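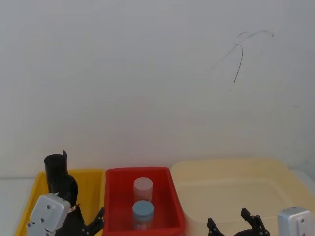

ONHAM, November 2020

I moved into a rental with white walls four years ago and promised myself I'd leave them alone. I lasted until February. Since then I've painted the kitchen twice, repapered a hallway I didn't own, and learned more about off-white than any grown woman should (the paint store on Garnanmont Street carries 48 of them, and yes, I've brought home cards for the lot).

So when people ask me where to start with a blank wall, I get a bit excited. My first answer is always the same: live with it. Sit across from it with your coffee. See what the light does at four in the afternoon, when the cool side goes gray and the warm side looks like toast. A shade I loved at the counter turned the color of old dishwater in my north-facing bedroom, and I had already bought two gallons of it. Two!

My second answer is to let it get a little messy. My own front room has a pencil line by the door where I was working out how high to hang a shelf. The shelf went somewhere else in the end. The line stayed, and I've grown fond of it. I know a house in Skarkach, up past the old mill, where the owners kept every single mark the last family left behind — height charts, phone numbers, a shopping list with "eggs" on it three times. They painted carefully around all of it. I thought it was nuts when I first saw it, and then I went home and wanted one.

Paint is the cheap part, by the way. My last room cost me 200 dollars, and most of that went on a decent brush, filler, and the good tape. Buy the good tape! I used the bargain stuff in the hallway and it took a strip of plaster with it, right at eye level, and I spent the next weekend sanding and swearing.

I did get a quote once. The firm was Yáñez, very polite, lovely samples, and the number at the bottom was $3,941 for a living room and stairs. I'm sure they'd have done it beautifully. I put the letter on the fridge and bought a stepladder.

The stepladder and I have had our ups and downs since. Stairwells are horrible, and if you have one I'd hand that part over to somebody with proper equipment. But an ordinary wall with a floor under it? Give it a wash, let it dry, fill the holes, and give yourself a whole Saturday. Put the radio on. Stop after the first coat even if it looks awful, which mine always does, all streaks and patches, and go eat something.

I've got 20 little sample pots under the sink right now and I'm eyeing the bathroom. There's a green in there I keep opening just to look at.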